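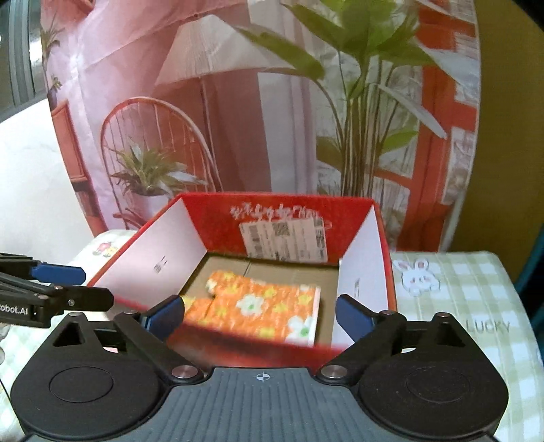

Hallico Boards > Manipulation and Learning > Methods

Thread: Changing the background instead of adding demos (results, and a complaint)

ribbed_plate
Posted 9:14 pm

Writing this up in the order it happened, which is also the order in which I got annoyed.

The task is dull on purpose: reach into an open cardboard box, grip one flat package, lift it out, put it down on the table. All demos are done by hand with the handheld gripper, wrist view only. We had 1655 demos from one table with one tablecloth and a white wall behind it. The policy got very good at that table. Move it to the table next door and it would hover over the box like a man who has forgotten why he opened the fridge.

The usual advice is more demos. I had run out of wrists. So we split the budget differently: 800 demos, but with the surroundings swapped constantly. Patterned cloths, printed photo backdrops stood up behind the box, different boxes, different packages. I now own a green checked tablecloth with a rabbit on it that says LUCKY, and I will be putting it on the expense form.

Result: the 800 mixed demos beat the 1655 plain ones on every table we hadn't trained on. On the original table the plain set still wins by a little. Same network, same training schedule, both run through the Hidberg pipeline with default settings.

My complaint is that I spent most of the winter collecting the 1655.

torque_and_chips
Posted 9:40 pm

Nice, but "printed photo backdrops" is doing a lot of work in that paragraph. A photo of a room is flat. When the gripper moves, a real chair shifts against the wall behind it. Your printed chair doesn't. How do you know the policy isn't just learning that the world stops half a yard behind the box?

ribbed_plate
Posted 9:52 pm

I don't. It may well believe that. It also doesn't need to care, given that everything it has to touch is in the box.

The backdrop has a lamp, a pink curtain, a chair with a potted plant on it and a window behind a big leafy plant. It's a nicer room than mine. All I ask of it is to be ignored.

torque_and_chips
Posted 10:03 pm

"All I ask of it is to be ignored" is a hope. Did you test in a furnished room?

ribbed_plate
Posted 10:11 pm

Two of the test tables were in a furnished break room. Mixed set did fine there, plain set did not. I'll concede two tables in one break room isn't the whole of human habitation.

marginal_gains_only
Posted 10:30 pm

We tried something similar on Avram last year and got nearly nothing from backdrops. Nearly everything came from the cloths. If you think about where a wrist camera points, it spends the important part of the grasp staring down at the box and whatever is under it. The backdrop is mostly in view on the approach.

So I'd split your 800 before telling anyone to go buy posters. Cloth only, backdrop only, box only. You may find you've been hauling a large picture of a houseplant around for morale.

ribbed_plate
Posted 10:38 pm

That's fair and I hate it. The cloth-only run is possible with what we have: 679 of the demos have a patterned cloth, and I can filter out the ones with a backdrop. Backdrop-only is thinner. I'd have to collect more, see earlier remark on wrists.

sleepy_encoder
Posted 11:05 pm

Question from the cheap seats. How do you handle blur? I started with a handheld rig last month and when I lower it into a box the package goes to soup. So does the front wall of the box as it goes by the fingers. I've been throwing those demos out and I'm left with hardly anything.

ribbed_plate
Posted 11:12 pm

Keep them. We have plenty where the package is smeared between the pads, including an orange one with white flowers on it. I filtered for sharpness early on and the policy got worse at the last bit of the descent. My guess is that the robot sees blur too when it moves at a decent speed, and the filtered set never showed it any.

torque_and_chips
Posted 11:20 pm

Half agree. Motion blur from a human hand and motion blur from an arm don't look the same. An arm smears in a straight line. A person smears in whatever direction the coffee suggests. I'd keep the mild ones and drop the worst, then slow the demonstrator down.

ribbed_plate
Posted 11:24 pm

I am the demonstrator and I object to being slowed down.

marginal_gains_only
Posted 11:31 pm

Back to the boxes for a second. Are there labels on yours? We had a policy that would only reach confidently if there was a shipping label on the inside of the back panel. Every training box had one in the same spot. Peeled it off, and it went looking for the label somewhere over the table.

ribbed_plate
Posted 11:45 pm

Oh no.

The red one has a label in exactly that place, with handwriting above it. I don't know how many of the others do. Going to check the boxes.

sleepy_encoder
Posted 11:47 pm

I have 7 boxes and they all came from the same shop. I'm also going to check the boxes.

ribbed_plate
Posted 12:26 am

Okay. Most have a label somewhere, and it isn't always the back panel. I covered the red one's with plain paper and ran the mixed policy on it. It picked the package up on 6 of 7 tries, so it isn't hunting for barcodes. The plain policy I will leave undisturbed tonight.

torque_and_chips
Posted 12:31 am

Seven tries is an anecdote.

ribbed_plate
Posted 12:33 am

It's half past midnight. You're getting an anecdote. Cloth-only numbers when the Ravevis machine frees up, and if the posters turn out to do nothing, marginal_gains_only can have the lamp one for the cost of shipping.

marginal_gains_only
Posted 12:40 am

I'd take the lamp one. Send it without a label.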